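Cuaderno de laboratorio, Sirkano
9 de agosto de 2023
Teleoperación de dos brazos en simulación, tarea de compra sobre mesa

Retomo lo de abril, con las mismas reservas. La idea de Gesus sigue siendo que, si grabamos suficientes demostraciones con mando remoto, la política aprende sola a recoger los envases. En abril no aprendió gran cosa y la explicación fue que faltaban datos. Hoy grabamos más datos. Objetivo de la sesión: 12 demostraciones válidas, mismo protocolo, mismo operador (yo).

Primero las cámaras de muñeca, que es donde tengo más dudas.
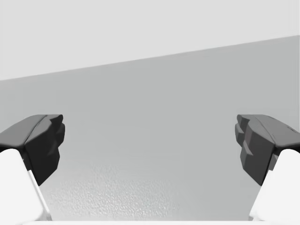 La versión nueva del visor de Kamata trae menos retardo, según sus notas, y quizá sea verdad, pero yo sigo corrigiendo de más al bajar la mano. Con la vista de muñeca sola no sé a qué altura estoy. Entre los dos dedos abiertos no hay más que superficie gris, con un poco de grano abajo del todo, y el límite con el fondo sale en diagonal, así que ni para nivelar la mano me sirve. Si yo no saco nada de ahí, me cuesta creer que la red saque mucho. Ya sé que la red no mira como yo. Me lo han dicho varias veces y sigo sin ver un resultado que lo apoye.

Pendiente: repetir el entrenamiento de abril sin las muñecas y comparar. Es barato y lleva meses en la lista. 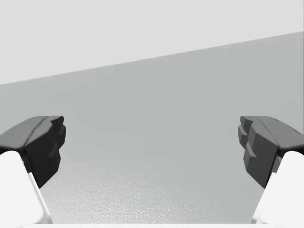

Vista de muñeca, pinza abierta, sin objeto entre los dedos.

Otra cosa sobre la apertura. El mando traduce el gatillo a recorrido de los dedos de forma lineal y la zona útil queda comprimida al final. Acabo agarrando a golpes, abierto o cerrado, y eso es lo que queda grabado. Luego nos quejamos de que la política agarra a golpes.

Cómo he trabajado en cada demostración:

1. Cargar la escena y esperar a que se asienten los objetos. No tocar el mando hasta entonces.

2. Llevar los dos brazos encima de la mesa con las pinzas abiertas, una a cada extremo de la fila. La izquierda por el lado de la lata roja y blanca, la derecha sobre la caja tumbada.
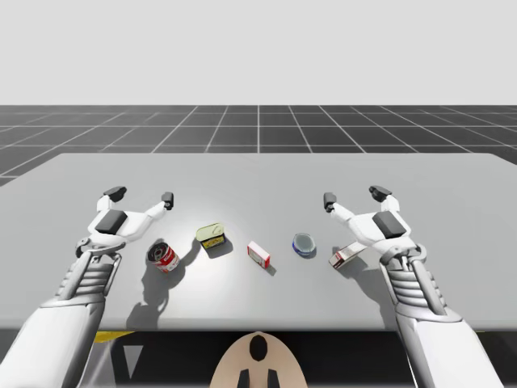 3. Elegir un brazo y dejar quieto el otro. Mover los dos a la vez queda muy bien en un vídeo, pero mis trayectorias salen peores y no veo qué enseñan.

4. Bajar, cerrar, levantar, soltar. Si hay que corregir el agarre más de 2 veces, se descarta.

5. Anotar a mano si vale o no. El detector automático de éxito dio por buena una en la que la caja se había quedado en la mesa.

Resultado: 19 intentos, 12 válidos. Gesus contaría 13, incluyendo uno en el que arrastré el objeto con el lateral del dedo. Yo no lo cuento. El criterio de Pundale dice «objeto desplazado a la zona de destino» y con esa redacción un empujón también pasa, de modo que el problema está en el criterio.

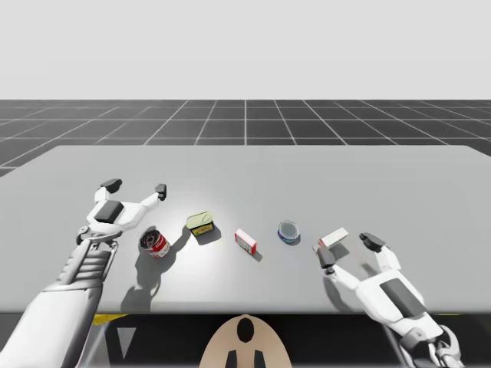 Y eso enlaza con lo que me preocupa de todo el conjunto: estamos midiendo mi habilidad con el mando. Las últimas demostraciones son más cortas que las primeras porque yo voy cogiendo práctica, y si entrenamos con todo mezclado le damos al modelo dos maneras distintas de hacer lo mismo. He separado las carpetas por orden de grabación por si alguien quiere mirarlo.

Para la próxima: curva no lineal en el gatillo, reescribir el criterio de éxito, entrenamiento sin muñecas. No grabaría ni una demostración más hasta tener esa comparación.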